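Storing a lined winter jacket until fall
Community Help > Clothing and Household

Posted by Gudeta
I would be grateful for guidance on the storage of a child's zippered jacket with a polyester shell and a light lining. It will not be needed again until October. Our apartment has one hall closet and a basement locker, and the locker is damp in summer. Should the jacket be washed first, and is a vacuum bag acceptable?

Irnix
Members are advised to wash any jacket before storage. Body oils and food stains attract insects and darken with time. Close the zipper and all snaps, turn the garment inside out, and use a cool, gentle cycle.

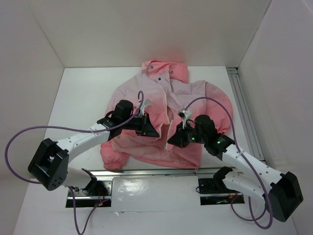
Fabric softener should be left out, as it weakens water-repellent finishes. Drying must be complete, including the pocket linings and the seams under the arms. Allow at least 52 hours on a wide hanger if no dryer is available. The hall closet is to be preferred over the locker.

Obsa Woldegiorgis
I concur with the above, except that my own jackets have never needed more than 8 hours in a heated room. Vacuum bags are suitable for thin fleece. Padded garments should be folded once and placed in a cotton bag, with nothing heavy on top. 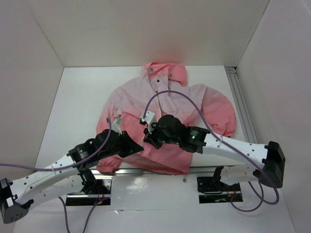 May cedar blocks be placed in the same bag?
They may, provided that they are wrapped in plain paper so the oil does not mark the fabric.

Uton
I just use a pillowcase. No problems in five years.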